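From the Data Room

Kirsten Holst asked me for a short item on what we've been up to since the move to Kerkham, and I said yes before remembering how little of our work makes for a good story. We collect examples. A person drives the two arms through a chore, the whole thing gets recorded, and then we do it again. And again! By the time you read this we'll have 505 good runs of the toy chore in the bag, and I could probably do every one of them in my sleep.

Let me back up for those of you over on the Zuvalbridge side who only see our files when they land on the server. Last July the training folks told us the model was fine with boxes and cups and pretty hopeless with anything soft. Fair enough – we'd given it almost nothing soft to learn from. So we went shopping. Plush toys turned out to be a great pick (cheap, easy to find, every one a different shape), and they squash in ways a block never will. You grab one by the ear and the body swings around. You grab it by the belly and half its neighbor comes along for the ride.

My first week on the controls was humbling. I kept closing the fingers too early, and then I'd overcorrect and shove the toy deeper into the pile. I wanted to throw out all of those runs, but Kirsten made me keep a good share of them. If I miss and then recover, that's useful, she says, and the model ought to see what getting out of trouble looks like. What we do toss are the runs where the driver stops to think for ages, or where somebody bumps the table. Last month that was nearly 100 of them, which hurt a bit.

The other thing I've had to learn is to be messy on purpose. Left alone, I put the toys back the same way every time, and I never noticed until one of the Javotia people played my runs side by side and laughed at me. Now we shuffle between runs. Different toy on top, different spot for the basket, sometimes the whole bunch shoved up at one end. We also trade drivers every 2 hours, partly for our wrists and partly so the model doesn't just learn to be me.

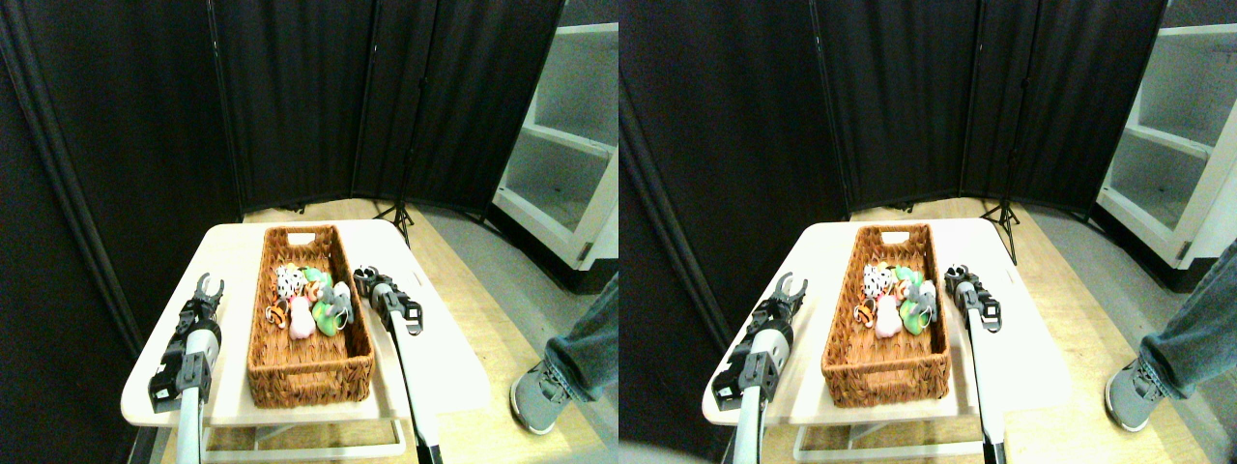
Trading drivers has been more fun than I expected, by the way. Everybody has a style. I'm a hoverer – I like to sit over a toy and line things up before I commit. The new starters just dive in, and their runs come out shorter and a little wild, and the training folks tell me they like having both.

Next up is folding, starting with washcloths and working up to T-shirts if our patience holds. We have 3 driver slots open for that, and no experience is needed. If you can park a car you'll pick it up in an afternoon. Long hair tied back, please, and bring a sweater, as the heating at this end of the Hafþórsson building is still a rumor. Oh, and we could use more plush toys too, small ones especially, clean and with nothing hard sewn on. Drop them at my desk or leave them with Kirsten.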